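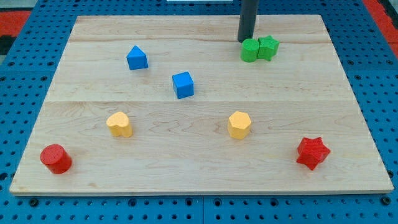 Figure 1. Board with the coloured blocks on the perforated table, gripper above the green pair.

Report on the open day at the Skadthorpe workshop
Angus Purves, second-year project, Automation option

1. Background

Our project is a sorting station for small parts, to be finished by June. Before choosing a gripper and a table we were asked to visit a place where this kind of work is done already. I went to the open day at Skadthorpe on November 20, 2022. The workshop is run by Kerr, and the demonstration I was mainly interested in is called Sotetti.

2. The demonstration

Sotetti is a sorting task with wooden blocks in green, blue, yellow and red. There are two blocks of each colour, and they are scattered on a light wooden board. The robot has to bring blocks of the same colour together. In Figure 1 the two green ones, a cylinder and a star, are touching. The other pairs are still apart.

The shapes differ within a colour, so the program cannot go by outline alone. The blue pair is a cube and a block like a small house, and the yellow pair is a heart and a hexagonal prism. The operator told us that the heart gave them the most trouble at first. A push on one of its lobes makes it turn, and it ends up beside the place it was meant to go.

The finger is dark grey and cylindrical with a rounded tip. We were told that most moves in this task are pushes and that lifting is only used when a block gets stuck against another one. I had expected a gripper that picks up every part, and our own plan was drawn up that way.

3. Table and board

The table top is blue with a regular grid of small holes, and the board lies on it with holes left free all round. According to Kerr the table is 600 mm deep and the board 300 mm. Fixtures can be moved in a few minutes and put back in the same place by counting holes. The control software is called Vovska. It keeps the table position and the board position as separate settings, so the board can be changed without a full calibration.

4. Results we were shown

A printed sheet by the door gave 453 runs since the summer. Nearly 100 of these had been stopped by hand, mostly in the first weeks. I asked what counted as a stop and was told that any press of the button does, including when a visitor leans over the table. The sheet did not separate these cases, so I have not used the figure in our comparison.

5. Use for our project

We will order a perforated top for our station. The holes in our present plate were drilled by hand and do not line up. I also suggest that we try pushing parts for the first two stations and keep the lifting gripper for the last one. The test parts should include at least one shape that turns when pushed, and a heart cut from scrap would do.

Still open: the price of a Vovska licence for schools. Kerr promised to send it by email.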